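Cinley Kitchen Myths: frequently asked questions

Do microwaves destroy the vitamins in vegetables?
Some, yes. So does boiling, and usually more of them, as the water goes down the sink. I'd worry more about whether you eat the vegetables.

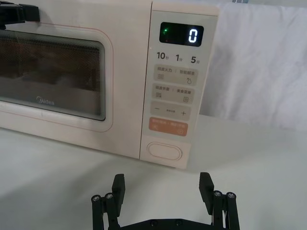
Quentin Langlois
Updated Feb 20, 2025

Is "microwave safe" on a plastic tub a promise?
I don't treat it as one. It tells you the tub shouldn't melt or warp in normal use. It says little about a tub that's scratched and six years old.

Do I really need to let food stand for 2 minutes?
Annoyingly, this one holds up. Heat carries on spreading after the oven stops, and the middle of a lasagne needs it.

What about the Pristex cleaning pods?
I tried two in November. A bowl of water with a slice of lemon did the same job for pennies.

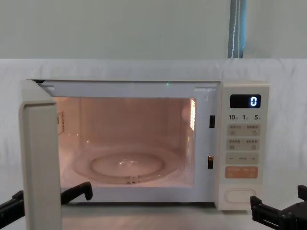 The lemon, by the way, is mostly there for the smell. Plain steam loosens the splashes and a cloth does the rest. Anyone selling you a "deep clean formula" should be asked what it dissolves.

Can I reheat rice?
Yes, if it was cooled quickly and kept in the fridge. Once only.
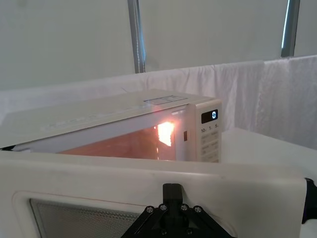

Nhung Bùi writes that she has reheated rice twice for most of her life and never been ill. I believe her. I still wouldn't do it, and one healthy reader doesn't prove much.

Does a higher wattage mean better food?
It means quicker food. Check the packet times against your own oven.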